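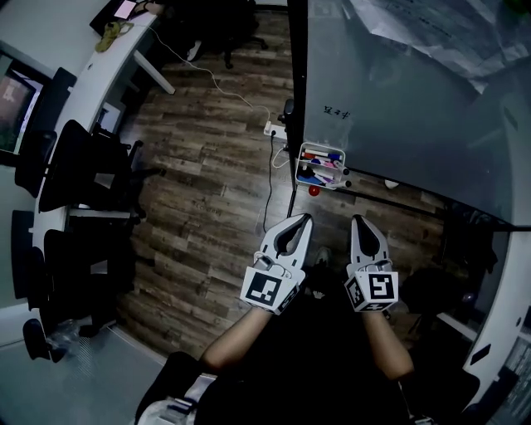

Both hand-held grippers with their marker cubes, head camera view.

Suvarna Project: Progress Report, Perception and Tooling
Reporting period: January to April
Prepared by: Danang Liew
Submitted to: Mohandas Mathew, Irmont program office

1. Status

Work package 2 (pose tracking and calibration) is complete except for one item, described in section 3. Work package 3 (policy training) started in March as planned. Work package 4 has not started. Spending is within the approved budget, and no change to the end date is requested.

2. Tracking pipeline

The Pindetti tracker now runs on all three streams of a recording: the head camera and the two gripper cameras. For each gripper it produces a six-degree-of-freedom trajectory in a common room frame. Visual-inertial odometry supplies the motion between marker sightings. Sightings of the marker cubes from the head camera fix the relative pose of the left and right grippers, and this relative pose is what the two-handed tasks depend on.

The period began with 272 recorded episodes in the archive and ended with 426. All of them were reprocessed with the April release of the tracker. An episode is accepted if both trajectories are continuous and the relative pose error stays under the limit agreed in the work plan. Acceptance is now at 90 percent. Most rejected episodes fail on continuity, usually during fast wrist rotation, when the odometry loses too many features at once. A smaller group fails on time alignment between streams, and those can be recovered by rerunning the offset search over a wider window.

Two changes account for most of the improvement over the last report:

Marker corners are refined at full image resolution after a coarse detection at half resolution. Cost per frame went up slightly. Jitter in the relative pose dropped enough that the smoothing filter could be shortened.

Detections are rejected when the recovered cube orientation disagrees with the odometry by more than a fixed angle. This removed the pose flips that occurred when only one face of a cube was visible.

3. Feature masking in the gripper views

Odometry on the gripper cameras requires a mask so that features are not tracked on the tool itself. The first version used one fixed polygon per gripper, drawn by hand from a sample image. 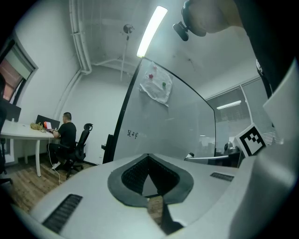 The fixed polygon was adequate for the housing but left two sources of error open. The first is the operator. Hands and clothing move with the tool for part of a motion and independently for the rest, and the tracker treated strong texture on them as part of the room. In the gripper view above, a dark sleeve with a small white logo runs down the right side behind the finger, and a corner detector will readily fire on a logo of that kind. The second source is the opening in the middle of the housing, through which a patch of wooden floor is visible. The old polygon discarded that patch with the rest of the body, although it contains valid background.

The replacement in Pindetti keeps the fixed outline for rigid parts, cuts out the opening, and adds a per-frame segmentation of hands and sleeves. Large blank surfaces remain a weak case. When a whiteboard takes up the middle of the view, the available features sit on its edges and on whatever is pinned or written on it, and the estimate drifts if the operator holds still for long. Lowering the detector threshold for low-texture regions is the open item in this work package. It is under test on 16 episodes selected for this condition.

4. Training and export

Accepted episodes are exported by Sirker, which resamples the streams to a common rate, computes gripper width, and writes relative actions for both arms. The exporter was rewritten to process episodes in parallel, and a full export now finishes overnight. The first two-arm policies have been trained on exported data. They run in simulation only. Results will be reported once the evaluation protocol has been fixed with the program office.

5. Risks

Calibration of the head camera has to be repeated whenever the mount is adjusted, and the check is still manual. An automatic check at the start of each recording is being written. If it is late, work package 3 can continue on existing data.

6. Next period

Close the low-texture item and freeze the tracker.
Add the calibration check to the recording tool.
Run the first policy on hardware.
Deliver the data format document, version 2, to Mohandas Mathew for review.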